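In Praise of the Boring Floor

Reading time: 5 minutes

Print this article | E-mail this article

I have been walking through old public buildings for most of my adult life, and I have come to love a thing that hardly gets a mention in the guidebooks: the floor. Ceilings get the tours. Ceilings get the postcards and the stiff necks. But you don't touch a ceiling, and you touch a floor with every step you take, thousands of times a day, in shoes or socks or bare feet at two in the morning on the way to a glass of water.

My conversion happened in Drunomville, in the old bathhouse, which has been a library since before I moved there. I went in to return an overdue cookbook and it was raining, so I stayed. The reading room still has its original tile, thousands upon thousands of little pieces set by people who must have had terrible knees. Near the front desk there's a shallow dip where everyone turns left. I stood in it. I turned left! I felt ridiculously happy, as if I'd shaken hands with the whole town at once.

Since then I have become a pest. I look down in train stations. I look down at weddings. On a visit to the Baumgartner building downtown I missed the famous staircase completely, as my friends still remind me, and I can tell you all about the lobby, which has a border of dark green hexagons that goes wrong in one corner where somebody ran out of room and squeezed in three slivers to make it meet. 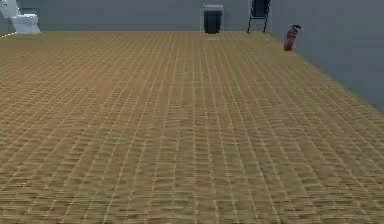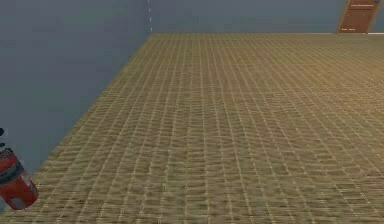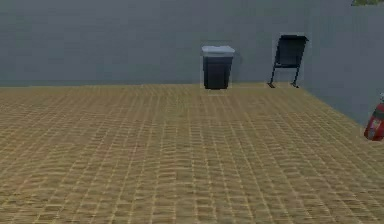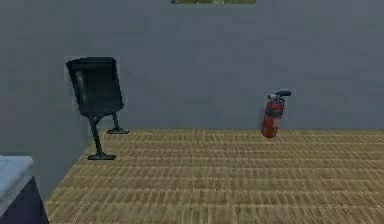 What I want to argue for is repetition, the plainest tool a designer has and the one we seem most embarrassed by. We praise a room for its one striking thing, the big lamp or the painted door, and we treat everything that repeats as filler. I think the filler is doing most of the work. Take a tan floor like these, ruled into a tight grid that gets smaller and smaller until it reaches a gray wall. A grid like that tells your eye how far away the wall is before you've thought to ask. Pull it out and put down one smooth color and you'd have to guess. The old tile setters understood this perfectly well, and they used it to make a narrow hallway feel generous or a huge hall feel like a place you could cross without getting tired.

And a repeating pattern forgives so much! A white slab shows every crumb. A pattern takes in the scuffs and the coffee and the winter salt and goes on looking like itself. The library in Drunomville keeps 30 spare tiles in a drawer, and I was once allowed to hold one. It was heavier than I expected and had a thumbprint fired into the back.

I know the case against me. Small tile means a lot of grout, and grout is a misery to clean. I have done my own kitchen with a stiff brush, all 777 tiles of it (I counted them while scrubbing, there was nothing else to do), and by the far corner I was ready to sign up for poured concrete and never speak of this again. Concrete is cheaper, too. When the Zilonov market hall was redone, the old floor went into dumpsters and a smooth gray one went down in a few days. It's a good floor. Strollers roll beautifully on it. But I noticed that people now stop in the middle of the hall and look around for signs, where they used to follow the red band of tile that ran past the fish counter to the back doors.

So if you are in charge of a floor, even a small one, even the bit of entryway where the boots go, please give it some thought before you cover it with whatever is on sale. Get down on your hands and knees and look at what's already there. My neighbors peeled up two layers of linoleum and found a checkerboard, cracked in one place and gorgeous everywhere else. They had lived on top of it for years. I was over there with a putty knife the same evening, getting in the way, and I would do it again tomorrow.

Back to top

Contact | Copyright, all rights reserved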